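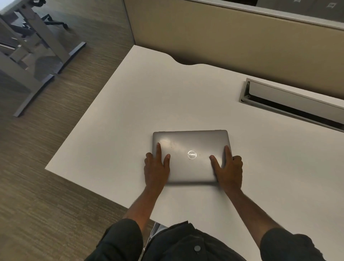 Where do you take an old laptop in Wernbridge if it still works but you don't want it anymore?

Skedside takes them at the side door on Perrin Street, mornings only, and you don't need the box or the receipt. Bring the charger if you can find it.

I knew none of that before I went to their open day in February, and I only went because my sister canceled lunch and I was already on the 63 bus (the one that goes the long way past the reservoir, so you may as well get off somewhere). I'd walked by the building a hundred times and taken it for a dentist's. It used to be an insurance office and it still feels like one, carpet tiles and all, and I mean that kindly. I spent eleven years in an insurance office and I felt right at home!

You sign in at a little counter and they give you a sticker. Mine said "Visitor 422," which made me think the place was packed, but the roll had been started at some other event and there were maybe a dozen of us in our group. Bernadette Gaillard took us around. She runs the front end, meaning everything that happens between someone handing over a computer and someone else taking a screwdriver to it, and she talks fast and walks faster.

The first stop was intake. I'd pictured heaps of junk and there was one shelf of labeled trays, very tidy, with a clipboard hanging off the end. Every laptop gets a paper tag before anything else is done to it. The tag has the date, whether a charger came along, and a letter for the outside condition. A is for hardly touched, B is for smudges and scuffs that clean up, C is for cracks or missing bits. Bernadette asked us to grade one ourselves and we disagreed completely. I said B, the man beside me said C on account of a mark near the hinge, and she licked her thumb, rubbed the mark and it went away. So, B.

Coffee grounds are apparently a big problem. Also glitter. She once had a machine from an elementary school classroom and they were finding pink glitter in the tray for months.

After intake we went into the main room, which I liked best. Big white desks, office partitions, good light from the ceiling, and nice quiet. They want the desktops kept pale and plain so that a dropped screw shows up, and as somebody who has crawled around on a brown rug looking for the screw out of her reading glasses I could have applauded. Quentin Renaud was on that room for the morning and he started us off on something so basic I nearly laughed, how to pick up a closed laptop.

I'd been doing it wrong for years. I grab mine by one front corner like a slice of pizza. He wants two hands, one on each side, fingers around the edges, and he wants it set down flat without sliding it, so the rubber feet stay on. Missing rubber feet are the most common thing they replace, more than keys, more than screens, and they come loose because people shove the laptop across the table. He had a jar of new ones in different sizes and let us stick a set on an old practice shell. Mine came out crooked.

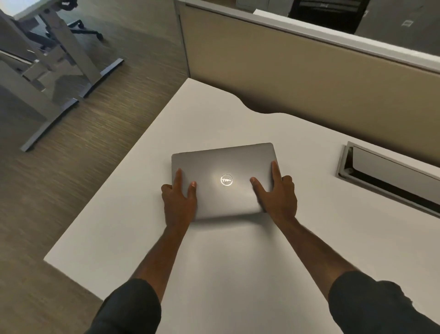 Closed Dell on a white desk, both hands on it.

We each got a turn with a closed one and a cloth. You wipe the lid first, before it's opened, so whatever is on top doesn't end up in the keyboard. Barely damp cloth, long strokes, then a dry one. The brushed gray lids are the hard ones, he said, and you go along the grain or you get a haze that only shows when the light hits it from the side. I tilted my head to check and there it was, a big cloudy swoosh, all my own work. Second try was better. A boy of maybe ten who'd come with his grandfather did a beautiful job first time and was extremely pleased with himself, and fair enough.

Then you look at the edges. You run a fingernail along the seam where the lid meets the bottom half and feel for a bulge. A swollen battery will lift the case a little and you can feel it sooner than you can see it. If there's a bulge, it stops right there, it goes in the metal cabinet by the outside door and the battery gets dealt with by somebody trained for that. Quentin was serious for that part and I was glad of it, with the ten-year-old listening closely.

I asked what happens to people's files. I think everyone was waiting for someone to ask! That part is Tanko Tijani's job and he has his own corner with a row of cables. The drive gets erased with a program they wrote themselves called Zokum, which prints out a page at the end with the serial number and the time it finished, and if you gave your name at the door they'll mail you the page. If the erasing fails for any reason the drive comes out and gets shredded. He showed us a baggie of the shreds. It looked like something you'd put in a planter. He said people worry more about photos than about bank stuff, and they mostly worry too late, so please, copy your photos off before you bring it in. He can't get them back for you. He was pretty firm on that and had clearly had the conversation a few times.
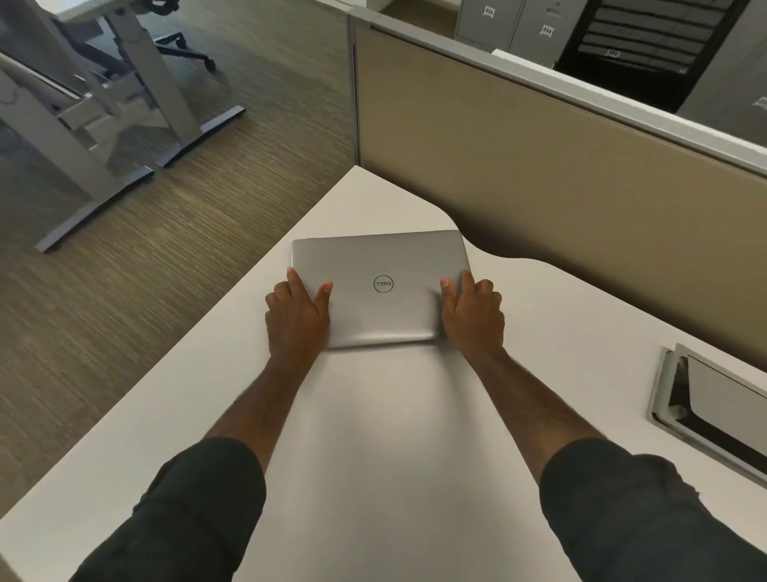 Coffee was in the old conference room, and it was decent coffee, with almond cookies from the bakery across the street. There was a chart on the wall with last year's total: 1396 laptops in, counting the ones that only got used for parts. The good ones go two ways. Schools and the library get first pick, and what's left is sold from the front counter, where nothing costs more than $100. I had my purse half open before I remembered I have a perfectly fine laptop at home, with crooked feet coming soon.

A few gripes, as I do try to be fair in these write-ups. The restroom is up a flight of stairs and the elevator was out. The packing room was on the printed program but it was locked, and we only got to look in through the glass at a lot of flat cardboard. And the tour was supposed to be forty-five minutes and ran to an hour and a half, which suited me fine but the grandfather had parked at a meter.

Also, the grading sheet they hand out is photocopied so small I couldn't read it on the bus home, and I had my glasses on. Inès Mallet at the counter said there's a bigger version if you ask for it. So ask.

What I'd bring next time: the old laptop from my hall closet, obviously, which has been sitting under the vacuum bags for longer than I'd like to say. I got it out that same evening and gave it the fingernail test along the seam. No bulge. No charger either, and I've now been through every drawer in the house. I have found three phone chargers, one for an electric toothbrush I don't own, and my late husband's travel razor.

Getting there: the 63 stops right at the corner of Perrin, and there's free parking behind the building but the entrance is easy to miss, it's just past the tire shop. Open days are in February and again in the fall, mornings from ten, free, and kids are welcome so long as they're with someone. Pascal Fleury handles the sign-ups and he picks up the phone on the first ring. Wear short sleeves or roll yours up. My cardigan cuff got soaked from the cloth bowl.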